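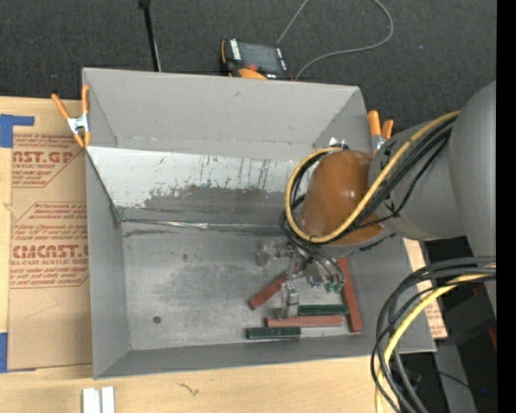

Red-brown and green blocks in a gray metal bin with plenty of scratches.

Do Metal Bins Really Last Forever?

People love to say that metal things last forever. Should you believe them? Look at the inside of a bin that has scratches, scrapes and cloudy patches, and you may start to wonder.

Metal is hard, but hard doesn't mean it can't be marked. A scratch is a tiny groove. Something with a sharp edge or a gritty bit on it pushes along the surface and digs in. One scratch is easy to spot. When there are lots of very small ones, they scatter light every which way, and the metal looks dull or cloudy.

So did the blocks make the marks on this bin? Maybe. I wouldn't bet my lunch on it. A picture shows you a scratch, but it can't show you what made it. Sand, tools or a rough scrub could leave marks too.

You may also hear that a scratched bin is ruined. I don't buy that either. A bin's job is to hold things, and sloping sides with scratches on them can still keep blocks from sliding onto the floor. A hole would be a different story.

Try a test of your own. Ask a grown-up for 2 old metal lids that won't be missed. Put a wooden block on one and slide it back and forth 200 times. Sprinkle a pinch of sand on the other and do the same. Before you start, write down which lid you think will look worse. Then tip both lids toward a lamp and check.

If your guess was wrong, leave it on the page. Scientists have to do that too, even the grumpy ones.

Leltdale Kids' Science Page, October 16, 2026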